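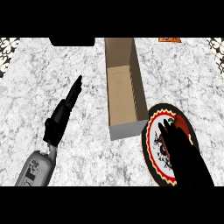 Ghazal Pakzad

The following tips apply to countertop work carried out in Stindum, the simulated kitchen maintained for users of the McKinnon teaching workshop. They cover the software side only: scene setup, perception, planning, control and the keeping of logs. Instructions for the physical arms are posted separately in the workshop and take precedence wherever the two differ.

Before starting a session

Load the kitchen from the shared copy and save it under your own name before changing anything. Edits made to the shared copy reach every other user at the next refresh, and restoring it takes up most of a morning.

Check the units in any object you bring in. Household models downloaded from outside sources are often drawn in inches, while Stindum expects millimeters. A mug with the wrong units will usually vanish under the countertop and be reported as a missing file.

Give each container an explicit opening. An open-topped cardboard box should be built from a floor and separate walls. If it is imported as a single solid shape, the collision checker will treat the inside as filled, and Illska will decline every plan that ends there. The same applies to bowls, drawers and sink basins.

Set the friction of the countertop and of the plate separately. A stone surface and a glazed plate do not behave alike, and a plate that slides during the approach will spoil the grasp on whatever is resting on it.

Perception on patterned surfaces

Speckled marble is a demanding background. Dark flecks in the stone may be picked up as crumbs or small objects, particularly where the pattern is dense. Raise the minimum object size before lowering the confidence setting. Users who do it in the other order tend to lose small produce along with the flecks.

Decorated plates call for similar care. A plate with a black rim, a red band and a printed figure in the center offers several strong edges, and a red item lying on it may be merged with the print. Color alone should not be used to separate the two. Turn on the depth channel and ask for objects that stand above the plane of the plate.

Where a gripper partly covers the item, keep the last clear estimate and mark it as held over. Do not let the detector produce a new outline from the visible part. An outline cut short in this way will shift the center of the grasp toward the uncovered side – a common fault, and one that is easily mistaken for poor calibration.

Dark grippers over a dark plate rim are difficult to tell apart. Use the arm's own joint readings to mask the gripper from the camera view. The option is called "self mask" in the Illska perception panel and is off by default.

Planning with two arms and one box

Plan for one arm at a time until the task is reliable. The second arm should be given a waiting pose well to its own side of the box, fingers closed and clear of the stone. Users are asked to save this pose by name and to reuse it, so that logs from different sessions can be compared.

When an item is to go from a plate into a box, set the following in the task file:

- the lift, at 70 millimeters above the highest wall of the box
- the approach to the item, tilted no more than 45 degrees from vertical
- the release point, over the floor of the box and away from the walls
- the return path, by way of the lift height

A long, narrow box should be entered along its length where the arm can reach it. Crossing the short direction leaves little room for the open fingers, and the planner will spend its time searching for wrist angles that hardly differ from one another. If the planner still fails, move the release point nearer to the arm before moving the box itself.

Keep the planner's list of obstacles short. Objects at the far back of the counter may be joined into a single keep-out block if no part of the task takes place there. Planning is noticeably quicker, and nothing is lost in accuracy at the front of the counter.

Control and gripping

Reduce speed for the last part of the approach. Slender fingers with pointed tips put pressure on a small area, and soft produce in Stindum is modeled with a bruise limit. A run that passes the limit is recorded as failed even if the item reaches the box.

Close the fingers by force and not by width. Tomatoes and peppers vary in size from one model to another, and a fixed width that suits the first will crush or drop the second.

Allow the arm to settle before opening the fingers. Eight control cycles is the workshop setting. Ashton Hollis, who looks after the controllers, has asked that it be left alone in shared task files; anyone who needs a longer pause may add one as a separate step.

If the arm shakes while hovering, look first at the control rate and only then at the gains. Most cases reported to the workshop have come from a second program running on the same machine.

Logs and tidying up

Record every run in Kimham, failed ones included. The present default settings were drawn from over 400 logged runs, and the failures were by far the more useful part. Enter the version of the task file, the name of the scene and the first error message exactly as shown. Later messages generally repeat the first in other words.

Do not rename objects between runs. "Red item" and "red item new" will be treated as unrelated by the comparison tool.

Save the camera view with the log when a grasp fails on a plate. Reviewers need to see the position of the fingers relative to the print, and the joint readings by themselves do not show it.

At the end of a session, return both arms to their saved poses, stop the simulation and close the Illska window before closing Stindum. Closing them in the opposite order leaves a lock on the scene – the next user will be able to open it but will find that changes are not kept. A lock left in this way can be cleared from the Tools menu under "Release scene."

Requests for additional household objects should be sent to Ashton Hollis with the measured dimensions and weight of the real item. Photographs are welcome but cannot take the place of measurements.

Contact the workshop desk | © McKinnon Teaching Workshop, July 2024 | Back to top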